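Home | Forums | New Posts | Search | Log In

Forums > House and Yard > Repair and Refinishing

Wicker chair unraveling at the arms, repair or replace?

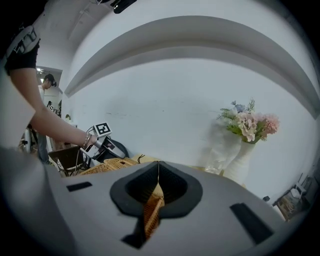
porchlight_dan
April 16, 2021

I have a set of wicker furniture that came with the house when we bought it. Two chairs, a loveseat and a small table. The loveseat and table are fine. One of the chairs has started coming apart at the front of both arms, where the wrap goes around the post and then turns down toward the leg. On the left side there is a loose end maybe a foot long. On the right side four or five turns have slid down and you can see the bare post.

I took it to a shop called Brandano on the other side of town and they quoted me $183 to rewrap both arms and replace a few broken strands in the seat. That seems like a lot for one chair. I have never done any of this but I'm decent with basic woodworking. Is this something a beginner can do, or should I pay it, or should I just buy a new chair? The chairs are on a covered porch that gets sun in the afternoon.

reedandcane
Rewrapping arms is the easiest wicker repair there is. Seats are harder. If the seat only has a few broken strands you can splice those too, but do the arms first so you get a feel for the material.

Before anything else, find out what it's made of. "Wicker" is the weave, it doesn't tell you the material. Could be reed, rattan, willow, paper fiber or plastic. Take the loose end and untwist it a little. If it opens up like a twisted paper bag, it's paper fiber and you must not soak it. If it's solid all the way through and you can see grain, it's reed or willow and you do soak it.

porchlight_dan
Untwisted a bit of the loose end and it is solid with a grain. Round, not flat. It snapped when I bent it, so it's very dry.

reedandcane
Round reed, then, most likely. Measure the thickness with calipers if you have them, in millimeters. Reed is sold by a number and every supplier's numbers are a little different, so go by the measurement. Buy a one pound coil. You will have plenty left over.

tollhouse_mary
I would pay the shop. I know everybody on here likes to do it themselves but I did two chairs of my own and they look like it. The turns have gaps and one arm is fatter than the other. $183 for both arms plus seat work is fair where I live. A new chair that matches a set you already have is not going to be easy to find.

greasecap
$183 is too much. A coil of reed, a box of tacks and a bottle of glue is maybe a fifth of that. You already have the clamps if you do woodworking.

tollhouse_mary
The coil of reed isn't what you're paying for. It took me two full weekends.

greasecap
For two chairs, as your first try. He's got one chair and mostly arms.

Jatum_Jim
I've done a fair number of these. Here is how I do an arm.

Cut off the loose wrap back to where it is still tight and tack the old end down on the underside of the arm. Use a small tack and drill a pilot hole or you will split the post. Soak the new reed in lukewarm water until it bends around your finger without cracking. For thin round reed that's 20 minutes or so. Don't leave it in overnight, it goes fuzzy and turns gray.

Tack the start of the new piece on the underside, right beside the old end. Wrap toward the front, pushing each turn up against the last one with your thumb. Keep it under tension the entire time. If you have to stop, put a spring clamp on it. At the end of the wrap, tuck the last bit back under four turns, pull it snug, put on a dab of wood glue and trim it.

Let it dry two days before you decide whether it looks right. Reed shrinks a little as it dries, so turns that touch when wet can end up with a hairline between them. Pack them tight.

porchlight_dan
Thank you, that's very clear. Is there anything wrong with using the same glue I use for furniture? I have a bottle of regular yellow glue.

Jatum_Jim
Yellow is fine on a covered porch. I use the waterproof kind because I have it.

kestrel_lane
Disagree on the glue. I don't put any glue on wicker. When the next person has to repair it they have to cut off twice as much to get past the glued part. Tacks only. My grandmother's porch set has been rewrapped several times and there is no glue anywhere in it.

Jatum_Jim
A dab on the tucked end has never caused me a problem. I wouldn't glue the length of the wrap, no.

reedandcane
I'm with kestrel on this one, but it's a small point. More important is the afternoon sun. That's why it went brittle. Mist the whole set with plain water a couple of times a summer, in the morning so it dries by night. After the repair is dry, put a finish on it. Oil if it's bare, paint if it's already painted. Which is it?

porchlight_dan
It looks stained with something clear over it. The clear coat is flaking on the arms. There's no paint.

reedandcane
Then brush off the flakes with a stiff brush, no sandpaper, and test your stain on a scrap of the new reed. New reed takes stain a lot lighter than old. Expect to do two coats to match.

millpond77
Coming at this from another side, has anyone bought the Mikdale outdoor chairs? They're a resin weave over aluminum. I gave up on real wicker a few years ago and got 4 of those. They've been out in the rain with no cover and all I do is hose them off. Not as comfortable though. The arms are hard and the seat gets hot.

tollhouse_mary
I sat in one at a store. It was fine. It doesn't look like wicker up close.

greasecap
What did you pay? I looked at a full Akpalu set last fall and it was $1,534 with the cushions. I closed the page.

millpond77
Nothing like that. I got mine marked down in September when they clear out the patio stuff. That's the time to buy if you're going to.

kestrel_lane
Resin can't be repaired when it goes. It gets brittle too and then the whole panel lets go at once. I have pulled several out of the dump pile at our transfer station and never been able to save one.

millpond77
Mine haven't done that. I'll let you know if they do.

porchlight_dan
I'm going to try the arms myself and leave the seat for now. I ordered a coil of 6 mm round reed last night.

reedandcane
Hold on. Is 6 mm what you measured? That sounds thick for an arm wrap. That's closer to what they use for spokes.

porchlight_dan
I measured across two strands side by side without noticing. Just went out and did it again and it's half that. I've emailed them to change the order.

Jatum_Jim
Good catch. At that size it would have been very hard to get around the post without cracking. If they've already shipped, keep it, you can use it when a leg brace goes.

tollhouse_mary
Let us know how it comes out. If the turns have gaps I want to hear about it.

wovenshut
Late question for Jim. Do you wrap left to right or does it matter? I have a rocker from the Jatumgate flea market where one arm goes one way and the other arm goes the other way, and I can't tell if someone redid one of them or if it was made like that.

Jatum_Jim
A lot of the better ones were made with the arms mirrored. Look at the tacks on the underside. If one arm has newer tacks than the other, somebody redid it. Either way, copy what's there.

wovenshut
Tacks are rusty on both sides. I'll leave it mirrored.

Contact Us | Forum Rules | Copyright Repair and Refinishing Forums | Back to Top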